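The Year I Finally Bought a Real Table

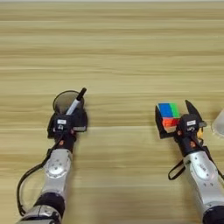 Pale wood, with the grain running side to side.

I ate dinner on the couch for 13 years. There was a coffee table, sure, but it was mostly for mail, and I got very good at balancing a bowl of noodles on one knee. Then last December my friend Lok-yiu Fang came over with a roast chicken, looked for a place to put it down, and ended up carving it on top of my washing machine. She was nice about it. I was mortified!

So I went shopping, which I thought would take an afternoon. It took until spring. Did you know you can spend $3,000 on a table and still have to screw the legs on yourself? I sat at a lovely one in the Higuchi showroom for so long that a salesman brought me water. I drove out to a barn sale in Drelness (two hours each way, with the back seats folded down) and came home with a lamp.

What I ended up with came from Sadao Fujimoto, who builds furniture in a shed behind his daughter's house and doesn't have a website. I got his number from my dentist. He asked me how many people I fed, and I said one, and he waited a bit and asked how many I wanted to feed. I said six. I don't know where six came from — I own four forks.

He charged me $200 for the deposit and told me to stop measuring things and go home. When the table came it took up most of the room. The couch had to move under the window, where the sun gets in my eyes if I'm watching anything before five, and the bookshelf is now in the hall.

But I've had people over nearly every week. My neighbor Everett Schumacher brings soup and his own spoon. Lok-yiu brought the chicken back (a different chicken) and we sat there until one in the morning arguing about whether you need placemats. I say no. She says I'll be sorry when I see the rings, and there is already one ring, down at the end by the radiator, from a teapot I swear was on a coaster.

Sadao says a little oil will take care of it. I keep meaning to buy some. In the meantime Everett sits at that end and puts his bowl on top of it.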